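Canport Hospital Parking Garage to Get Third Repaint, First Correct Spelling

CANPORT - The parking garage at Trunholm Regional Hospital will be repainted this fall for the third time since it opened, and hospital officials say they are confident that all four levels will now be numbered in the order in which a driver meets them.

The garage, which holds 1,146 cars when everyone parks like an adult, was last painted under a contract that gave each level its own color. Levels one and three both came out teal. Level 2 was labeled "Level 2" on the north wall and "Upper Ground" on the south wall, and the exit arrows on the ramp between them met in the middle. A sign over the main stairs has sent visitors to "Out Patience" for most of a year.

"I got quite fond of that one," said Rowena Villanueva, the hospital's director of facilities. "But people were taking pictures of it."

The hospital logged 332 requests last year from visitors who could not find their cars. Security staff drove most of them up and down the ramps in a golf cart until something looked familiar. One man was reunited with his sedan after dinner, having spent the afternoon on the right level of the wrong building.

The new contract went to Palamarchuk Signs, a family firm across the river, which bid $3,799 for the lettering alone. Paint is extra. The colors this time are red, yellow, blue and green, picked from a short list that once included "oatmeal" and "warm oatmeal."

Each level will also get a large picture from inside the hospital, on the theory that visitors who can't hold on to a number might hold on to an image.

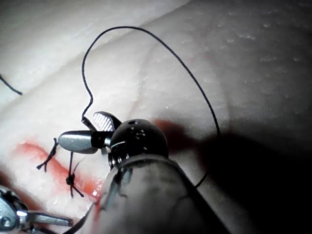
A surgical instrument over a soft tissue practice pad.

Levels one through three will feature the front lobby, the cafeteria and the duck pond. The pond beat out the billing office by a wide margin in a staff vote.

Not everyone is sold. Yaryna Hordiienko, who runs the Dimetero coffee stand by the pay machines, has been giving directions to lost drivers since the garage opened and says business has never been better. "They come down, they're upset, they want a muffin," she said. "Now you want to give them a duck to remember. Fine. We'll see."

She has asked that the arrow pointing to her stand be left alone. It currently points to the boiler room, but her regulars have learned to go the other way.

Work starts in November and will close one level at a time. Drivers will be directed to the overflow lot behind the laundry building, where the rows are marked A, B, D and E. Villanueva said the hospital is looking into it.

Parking rates, last raised in July 2022, will stay the same. The pay machines still do not take bills.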